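Automation at the Kuvstead laundry

The Kuvstead laundry is a textile service plant in the town of Letau. It is operated by the firm Okley and washes bed linen, work clothes and small household textiles for hotels, care homes and private customers. The plant is known in the region for the gradual automation of its sorting and finishing hall, which started with the folding of flat linen and later reached smaller articles with zippers, such as mesh wash bags, pillow covers and garment covers.

Background

Until the first folding machines were installed, all articles were folded by hand at long wooden tables. Sheets and towels were the easiest to give to machines, because they are flat and have few sizes. Articles with a zipper remained manual work for a long time. The slider must be found, the two sides must lie evenly, and thin fabric is easily caught between the teeth. According to the plant's own records, one shift handled 431 such articles on a normal day, and 500 on the days before a holiday.

Methods

The handling of soft articles at Kuvstead is based on grippers with two fingers and rubber pads. Before an arm can do a task alone, the workers perform the same task many times with a hand-held tool that has the same kind of fingers and carries a camera. The recordings are used for training the control program. A worker needs 200 good recordings of one task before it is passed to the technicians, and this work is counted as normal working time.

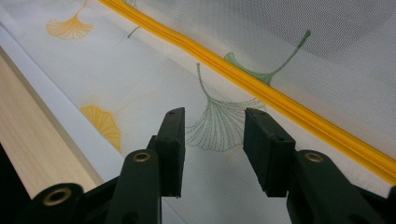
The choice of the tasks is made together with the hall staff. In the first period the technicians selected them alone, and several tasks were later given up, for example the turning of wet duvet covers, where the weight of the cloth was too large for the arm. Since September the list has been discussed in the weekly shift meeting.

Effects on the staff

The plant had 145 employees when the program began. The company agreement, known as the Dela Peña agreement after the street where the old plant stood, says that no permanent employee may be dismissed for the reason of a new machine. Some positions were not filled again after retirement, and the number of seasonal contracts became lower.

The content of the work changed more than its amount. Workers who earlier folded for a full shift now change places every two hours between folding, recording and inspection. Many report less pain in the wrists and shoulders. On the other hand, inspection is described as tiring for the eyes, and older workers have said that their knowledge of fabrics is used for the recordings but is not paid at a higher level. A new wage group for recording work was introduced after these complaints. It applies only to workers who have finished an internal course of four days.

Criticism

The local union section has criticized that the recordings may be used by Okley at other plants without further payment to the people who made them. The company answered that the recordings show only the hands' work and no personal data. The question was still open on 21 October 2018, when the agreement was extended for two years.

See also

Industrial laundry
Textile handling
Job rotation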